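Printable worksheets vs. workbook for 7th grade history – what are you all doing?
Home Learning Board > Middle Grades > Social Studies
7 replies

marigold_lane
Original poster

Hi everybody! I have been reading here for ages and finally made an account, so please be gentle with me. My daughter starts 7th grade in September and we will be doing medieval world history at the kitchen table, and I can't make up my mind between buying a bound workbook and printing worksheets as we go.

The workbook I have my eye on is the Stavent one, the volume that runs from the fall of Rome up to the first ocean voyages. It's 400 pages, which scares me a little, but it has the answers in the back and somebody has already decided what order everything goes in. The printables would be the Enlow sets, one per chapter, and I do like that you can pick and choose. On the other hand our printer is old and cranky and I am not much better before lunch.

She reads well and she loves a map, but she freezes up when there's a big blank space and the words "explain in your own words." If you've used either of these (or both!) I would be so grateful to hear how it went over a whole year and not only the first few weeks, when everything is shiny.

pagecorner

Welcome! We did a full year with Enlow and I'd do it again. My son needed to feel that he was getting to the end of something, and a set of printed sheets in a folder gave him that much better than a thick book did. Each chapter has a Set A and a Set B, and what we settled into was Set A right after the reading, as practice, with the textbook open. Then we'd leave it alone and come back to Set B with the book closed. If B went badly we talked it over and moved on. No grades, no drama.

The short answer questions are two or three lines at most, so your daughter might find them less alarming. The maps are good too, though you do want to print those at full size or the river names turn into ants.

oldbinder

I'm going to be the grump here, with affection. I have taken 2 kids through middle school history and the printables nearly did us in. You print them, you lose page 3, you print page 3 again, then it's Thanksgiving and there is a drift of paper behind the couch and no one can say which chapters are finished. The bound book sits on the shelf and you can see where the bookmark is.

I also think worksheets by the chapter teach kids to hunt for the sentence with the bold word in it. Mine got very fast at that and could not have told you why anyone fought over Jerusalem. Stavent at least makes them compare one chapter with another every so often.

pagecorner

I hear you on the paper drift, but the bold word hunting happens in workbooks too! My niece has Stavent and she's a champion at it. I think that comes down to whether somebody sits with them afterward and asks a question that isn't printed anywhere.

oldbinder

Fair, and I'll give you the niece. I still say the comparison pages are worth the price of the book. The one on how taxes were collected in different kingdoms got us a whole afternoon of arguing, in a good way, and my youngest still brings it up when she sees my paycheck.

tuesdayish

Coming at this from the tutoring side. I run a small after-school history table at the Basard Learning Rooms, mostly 6th and 7th graders, and I use both, a bit of each. The thing that changed my life was to stop having them write on the good copies. I keep one clean master of every sheet in a binder, and the kids work on plain white paper next to it. They write the question number and then the answer, nothing else. For a child who freezes at a big blank box this is wonderful, because there is no box! They stop when they've said what they have to say.

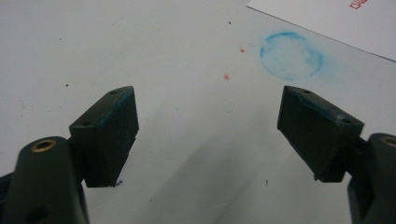
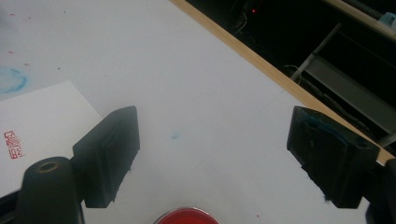
Tabletop at Basard, 29/03/2021. The white paper is in the second picture.

We do 30 minutes of reading and writing and then we talk for however long we have left, and the talking is where I find out what went in. I'd tell anyone with a map lover to get the Sýkora outline maps as well. They're blank black and white outlines, very plain, and you can have her draw the trade routes in herself and then redraw them from memory a week later. I've had kids who wouldn't write me a full sentence about the Silk Road fill a whole map with tiny notes along the edges, and then of course you say, well, read me those, and there's your paragraph.

marigold_lane
Original poster

Oh, this is all so helpful, thank you! I love the idea of a clean master copy. I had been picturing her writing straight on the printout, and then me having to print it again when the pencil went through the paper (she presses hard, bless her).

tuesdayish, do you have them copy the question out too, or only the number? And do you go over the answers the same day?

tuesdayish

Only the number. Copying out the question eats up the time and the goodwill. I go over answers the same day if we're all still cheerful and otherwise at the start of the next session, which has the nice side effect of being a review. I ask them to fix a wrong answer in a different color – they don't erase it – so that later on they can see what they used to think.

oldbinder

I'd disagree with the number only, at least for a kid working at home. Come spring you'll pull out a page that says "4. Because of the plague" and you'll have no earthly idea what it's an answer to. Mine had to start the sentence with part of the question. It took some nagging for around a month and then it was a habit, and it helped a great deal with essays in 8th grade.

tuesdayish

That's a good point for home, and I may steal it for my older ones. At my table the answer pages stay clipped behind the master until the chapter is done, so the mystery plague doesn't come up so much, but I can see it would in a house with a couch.

pagecorner

The couch gets everybody in the end.

marigold, one more practical thing and then I'll hush. Before you spend any money, print a single Enlow chapter and borrow a Stavent if your library has it, and do the same topic in both, maybe the Mongols or Charlemagne, something with a good story in it. Give it 6 sessions in all and let her tell you which one she minds less. That was the exact wording I used with mine, "minds less," and I got a very thoughtful reply.

marigold_lane
Original poster

I'm going to do just that. The library has last year's Stavent and they're holding it for me, and I'll print the Mongols tonight if the printer is in a good mood. She has already asked whether she can do the map first, before any of the reading, and I said I'd ask you all if that's allowed?

oldbinder

Let her do the map first. Then have her do it again at the end of the chapter and put the two side by side.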